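Snorkeling with Manta Rays at Lurard: Your Questions, Answered

We get a lot of mail about the manta trips, and we love it, so please keep it coming! Most of what people ask is gathered on this page, last gone over on November 17, 2018.

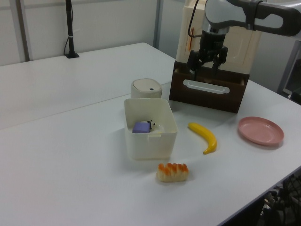
Where exactly is Lurard?

Lurard is a small, low island off the Lullier coast, and you reach it by boat from the harbor town of Rocha. The crossing takes 40 minutes in calm weather and a good bit longer when the wind is up. There's one village, one long beach on the sheltered side, and a reef that starts almost where the sand stops. The mantas come to a shallow patch at the north end that people in the village call the Kitchen -- partly for all the eating that goes on there, and partly because the fishing boats used to stop nearby for lunch.

When should I come?

The rays are around for much of the year, but if you can pick your dates, pick October. The plankton is thick then, and the mantas come up close to the surface to feed on it, which makes for wonderful snorkeling. Mind you, thick plankton also means cloudier water, so if you're hoping for that endless clear blue you see on posters, you may be a little let down. We'd take a cloudy day full of rays over a clear one without them, but people do differ on this.

Do I have to be a strong swimmer?

You need to be comfortable in deep water with a mask on, and you should be able to float quietly for a good long while. You don't need to be fast. Chasing a manta is a losing game anyway (they can leave you behind with one lazy flap), and the guests who see the most tend to be the ones who stay put and let the rays come by. Float vests are on board for anyone who'd like one, and plenty of good swimmers wear them just to save their legs.

Are manta rays dangerous?

No stinger, no biting teeth to speak of, and no interest in you as a meal! A manta feeds by swimming along with its mouth wide open, which looks alarming the first time one heads straight for you, but it will nearly always slide underneath or bank away. What they don't enjoy is being touched. Their skin has a coating that protects them from infection, and hands rub it off, so please keep yours to yourself no matter how close they come.

How many people go out at once?

The Grarelora takes 6 guests and two guides, and that's a full boat. Now and then someone asks whether we could squeeze in a cousin. We can't, and we're sorry, but the permit is quite clear and the bench is quite short.

What should I bring?

A swimsuit, a towel, a long-sleeved swim shirt, a hat that won't blow off and something warm for the ride home. People laugh at the last one until the sun drops behind the point. Masks, snorkels and fins are included, though if you own a mask that fits your face well, by all means bring it. Put sunscreen on at least half an hour before we leave the dock, and go easy on it -- a swim shirt does the job better and leaves nothing in the water.

I get seasick. Should I skip it?

Not necessarily. Eat a light breakfast, sit toward the back, and keep your eyes on the horizon. If you plan to take a tablet, take it before boarding and check with your doctor or pharmacist about which kind suits you. The stretch just outside Rocha is the bumpy part, and once we're behind the island things settle down nicely.

Will I definitely see a manta?

We'd love to promise, but these are wild animals and they keep their own calendar. On a good morning there may be up to 40 of them spread along the reef, and on a slow one we might putter about and find turtles. If we don't see a single ray, you can come out again on any open seat that same season at no charge.

Can you tell the mantas apart?

Yes, and it's great fun once you get the knack. Each one has its own pattern of spots on the belly, as particular as a fingerprint. Our photo book holds 2,763 belly shots, many of them sent in by guests, so if you get a clear picture from below, do show it to your guide on the way back. New rays get a name, and you're welcome to suggest one.

What happens if the weather is bad?

The skipper decides by six in the morning and we text everyone on the list. You can move to another day or have your money back, whichever you prefer. Please don't head down to the dock before you've heard from us, as the coffee stand there doesn't open until seven.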